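Anyone else go to the Sovwood open day?
Shop Talk > Automation and Robots

Last updated: 07/06/2019

planerbob
Quick writeup before I forget it all. Drove out to Sovwood for the open day, got there late, missed the welcome talk. They had the panel line running behind a fence and then a side room where Bosis was showing the hand-held gripper stuff. That's what I went for. Went in thinking gimmick, came out not so sure.

Short version - you hold a gripper in each hand, do the job at a table, it records what you did, and later they try to get arms to do the same thing. No pendant. No waypoints. They let visitors have a go, 13 of us in my group, long wait.

Will post more tonight, on lunch.

kerf_and_turf
I was there, afternoon group. Line was the better show by a mile. The gripper room was a lot of standing and then you get your turn and drop a dowel.

planerbob
lol I dropped three

mx_dogleg
Did they show an arm actually running a job learned this way? Or just people waving grippers at a table. Big difference. I've sat through a lot of demos that stop right before the part I care about.

planerbob
One arm run, picking dowels out of a tray and setting them in a block. It got 8 in, then jammed on the next and the guy stopped it. He didn't make excuses, just said the chamfer on that block was bad and reset. Could be true, could be what they always say.

mx_dogleg
So 8 dowels. My kid does that.

kerf_and_turf
Your kid doing nights?

sandpaper_sue
Can someone say what the grippers are like to hold? We do small assembly, drawer boxes mostly, and my people already have sore wrists. If it's another thing to hold out in front of you for a whole shift I can't see it.

planerbob
Heavier than I expected, not terrible. Mine was fine for the first few minutes, then I noticed my shoulders. Cables get in your head a bit, you keep thinking about where they are. The fingers open and close ok but you feel nothing through them, so you squeeze too hard. Tall guys had it worse bc the table was low.

Nobody is doing full shifts with it though, far as I understood. You record a batch and stop.

kerf_and_turf
Disagree on the weight, I thought they were light. The trigger bugged me more. Stiff, and my hands are not small.

sandpaper_sue
ok thanks both. How big is a batch

planerbob
The number they gave was 1000 tries for one task if you want it solid. Fewer for a rough version. I asked what counts as a try, he said one pick and one place. So not as bad as it sounds but still somebody's week.

mx_dogleg
1000 tries to teach it what I can teach in an afternoon with a pendant and a decent fixture. Sorry but no. If the part is in the same spot every time you don't need any of this. If it isn't, build a fixture so it is.

planerbob
Right, and if you run 17 kinds of drawer box like Sue does? You going to build a fixture for every one?

mx_dogleg
Yes. We did. They hang on the wall with labels. Works fine.

sandpaper_sue
We tried that. Half of them walked off to other benches and the other half don't match the current drawings. Not saying the gripper thing is the answer, just saying the wall of fixtures wasn't either.

gluepot77
Went to the Grindard day last November and they had something close to this, except you wore a glove. Recorded fine in the room they had set up, they were pretty open that it struggled out on the floor with dust and bad light. Did Bosis say anything about dust? The markers have to be seen by something, I'd think a coat of MDF dust kills it fast.

planerbob
Asked. Answer was "wipe them." That was the whole answer.

kerf_and_turf
Side room was spotless too. No saw anywhere near it. I'd want to see it ten feet from our sander before I signed anything.

gluepot77
Yeah that's about what I figured. Same with Grindard.

mx_dogleg
Price?

planerbob
Wouldn't say. "Depends on the cell." Sign up for a visit, they call you, you know how it goes. There was a clipboard. I did put my name on it, roast me.

Hafþórsson had a small table in the hall too, leaflets on vacuum cups and soft fingers, and the woman there told me more useful stuff in five minutes than I got anywhere else. If your problem is scratched veneer go talk to them first, teaching method doesn't matter if the fingers mark the part.

sandpaper_sue
That one I'll look up. Scratched fronts is most of our rework.

kerf_and_turf
Seconding the Hafþórsson table. Got a sample cup off them, been sticking it to the break room fridge.

mx_dogleg
Fine, I'll say this much for it. The part I can't do with a pendant is two hands at once, one holding and one fitting. Programming two arms to work together is misery. If this really gets you that without the misery I'd go look. Did anyone do a two hand job there or was it all single dowels?

planerbob
Visitors all did two hands, yeah. Hold the block with the left, fit with the right. The arm run was one arm only tho, so your question stands. I asked if they'd have two arms going next time and got a "hopefully."

Standing spot was right up against the table, feet nearly under it, a gripper in each hand and a cable off each one. First thing they told us was elbows in and don't step back without looking down.

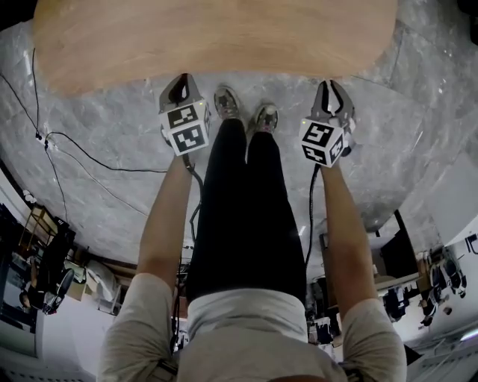 Anyway that's my lot. They're planning another one in November, same building, and I'll go if there's two arms running. Sue if you want to ride along bring a drawer box, the guy said they'd try people's own parts if they're small enough to fit on the table. Dogleg you can come too but you're buying lunch.

mx_dogleg
Bringing a fixture.

sandpaper_sue
I'm in if it's not end of month. Will bring the ugly box, the one with the angled back.

Contact the moderators | Copyright Shop Talk forum and its posters | Back to top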